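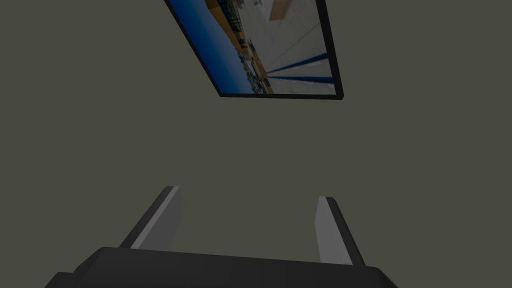
Fernanda Figueiredo
Member, Brellville

Moved 462 shares out of the Stotano income fund in December - statement says "SC" next to the sale and I'm short 32 dollars. Is that a sales charge or somthing else? Fund is held at Gilmartin.

Judite Vieira
Forum helper

Surrender charge, most likely. Some share classes take one if you sell inside 6 years. Check the fee table in the prospectus, page 8 in mine. Call Gilmartin and ask for the lot dates - older lots may be exempt.

Prelance

same thing hapened to me, never got it back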